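**County jail lobby to take bail payments around the clock starting in December**

People who want to post bail at the Sepúlveda County jail will be able to do so at any hour beginning in December, the sheriff's office said in a notice sent to local attorneys and bail agents.

The jail now takes payments at a single window that closes at 11 p.m. and opens again at 7 a.m. Anyone whose family arrives with the money after closing stays in custody overnight, even when the amount was set hours earlier. Under the new schedule the window will keep its daytime clerk, and a booking officer will accept payments through the night.

The jail holds 300 people when full. County records show that 144 people last year had bail paid within an hour of the window opening in the morning. The records don't say how many of those families had tried to pay the night before, and the sheriff's office does not keep a log of people turned away.

Cash, cashier's checks and surety bonds will be accepted at all hours. Personal checks will still be refused. Credit and debit cards will go through Clumer, a payment company the county signed with last spring, and card payments will be limited to $1,000 per person in custody. A larger amount can be split, with the rest in cash or by cashier's check, as long as both parts are paid in one visit.

Clumer adds a fee of 5 percent to card payments. The fee goes to the company and is not returned at the end of the case. Bail itself, when paid in full to the court, is refunded after the defendant has made all required appearances, less any fines or costs the judge orders taken out of it. The premium paid to a bail agent is not refunded.

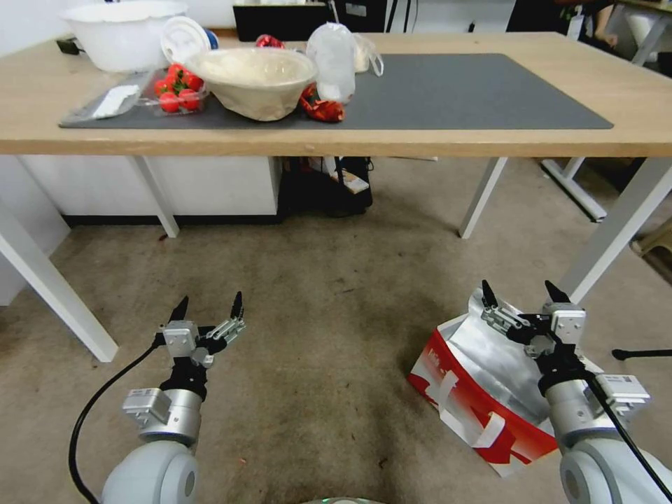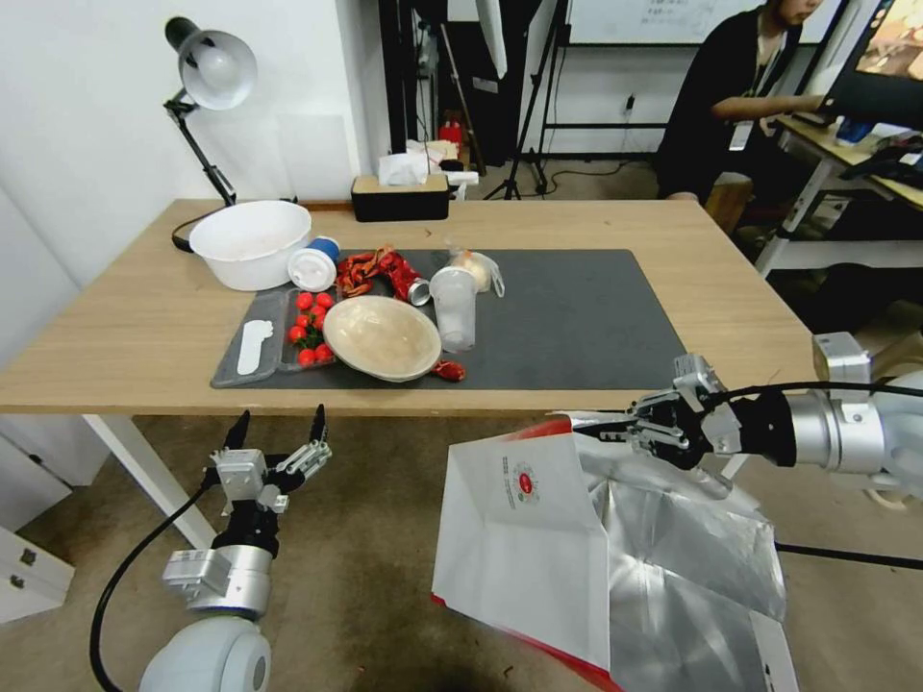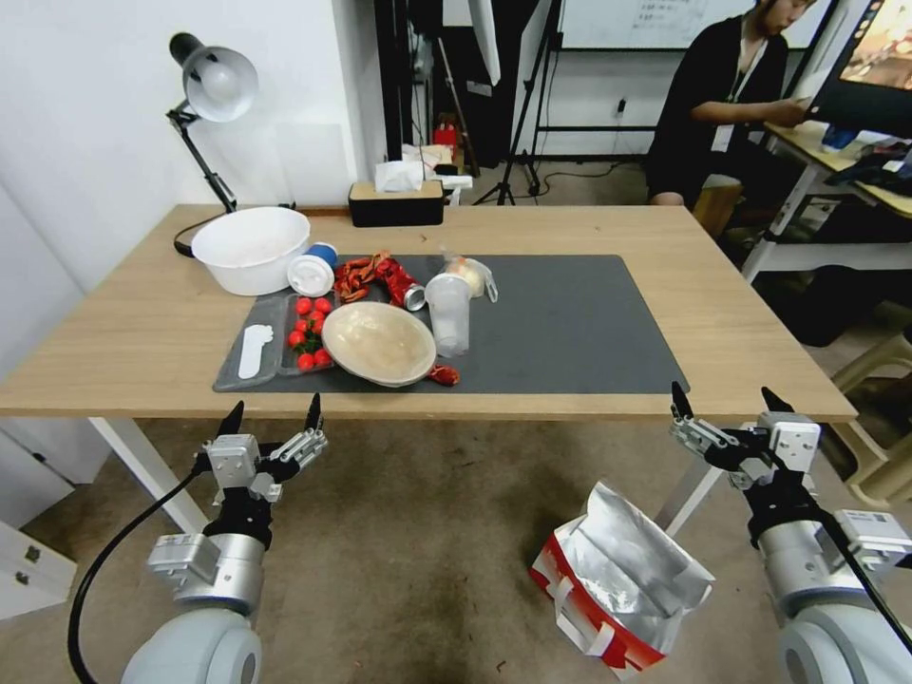 Patricio Durán said the longer hours would help people who work evenings but that the card limit was set too low. Most of the calls he gets after dark involve amounts well over the limit, he said, and a family that can't reach a bank until morning is no better off with an open window. He asked the county to raise the limit or drop it for felony cases, where the amounts are higher.

The sheriff's office said the limit came out of the contract and can be looked at again when the contract is renewed.

Release times may not change much at first. After bail is posted, staff still have to check for warrants from other counties, return property and print the court date. That work takes between two and four hours on most nights, and longer on holiday weekends. The notice asks families not to wait in the lobby for the whole period. They can leave a phone number at the window and get a call when the person is ready to be picked up at the side door on the parking lot.

People paying at night will need the full name and date of birth of the person in custody, or the booking number. They will also need a government photo ID of their own. The name on the ID is the name that goes on the receipt, and any refund is mailed to that person at the address given at the window. Anyone who moves before the case ends has to file a change of address with the court clerk. The jail does not forward refund checks.

Bail agents will see one other change. Bonds delivered after 11 p.m. must be handed over in person by a licensed agent. Until now the jail has let agents drop paperwork in a locked box for the morning clerk, and the box will be taken out when the new hours begin. Agents who are registered with the county will not have to register again, but they must show their license each time they come in overnight.

The changes do not affect how bail is set. Amounts for common charges will still come from the county schedule, and a judge can raise or lower them at the first hearing. People held without bail, and those waiting on a probation hold, can't be released through the window at any hour.

Questions about the new hours can be taken to Định Võ in the jail records office, which is open weekdays from 8 a.m. to 4 p.m. Printed copies of the payment rules in English, Spanish and Vietnamese will be at the lobby window and at the court clerk's counter.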